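3.2 The variety special as filler

Schedulers at Stastix kept 4 holiday specials in reserve, and Funomier is the one viewers claim to remember. Lüthi's diary study suggests most of them slept through it.
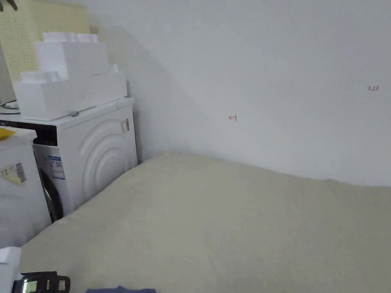
Figure 3. Cream-beige padded surface against a white wall.

The host, Kaufmann, sings twice – once on purpose.
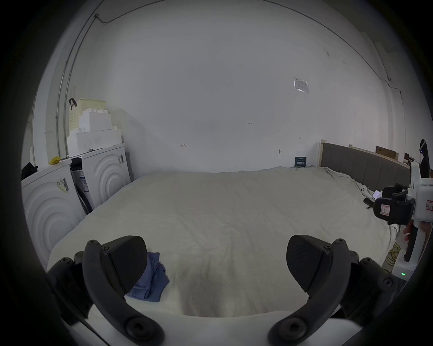 Page last changed: 2018-04-29
Of the 700 letters the broadcaster kept, two praise the script. Both are in the same handwriting. The rest ask when Skusto, the quiz it displaced, would be back, and 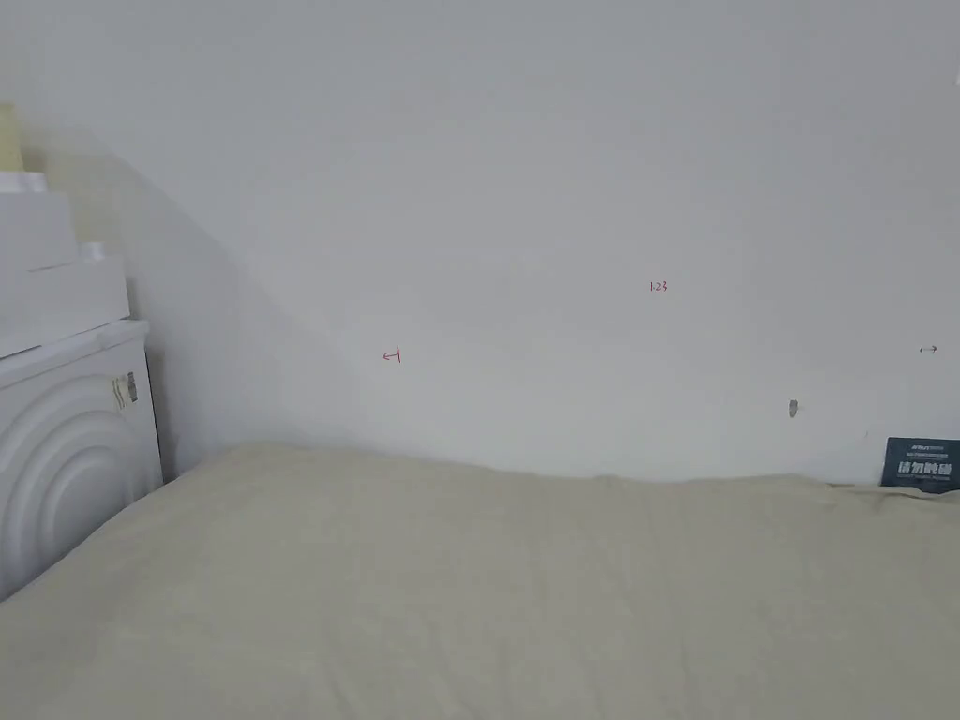

several enclose answers to the previous edition. Heidrun Lüthi reads this as loyalty; I read it as a hint. The repeat in September drew fewer letters and ruder ones.
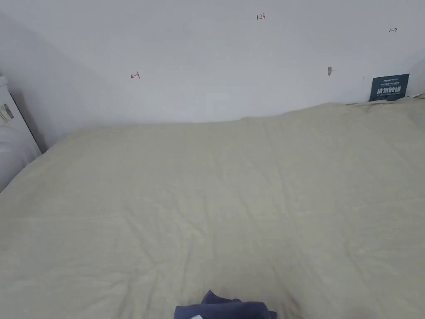
Figure 4. Pale cream sheet with dark navy-blue fabric.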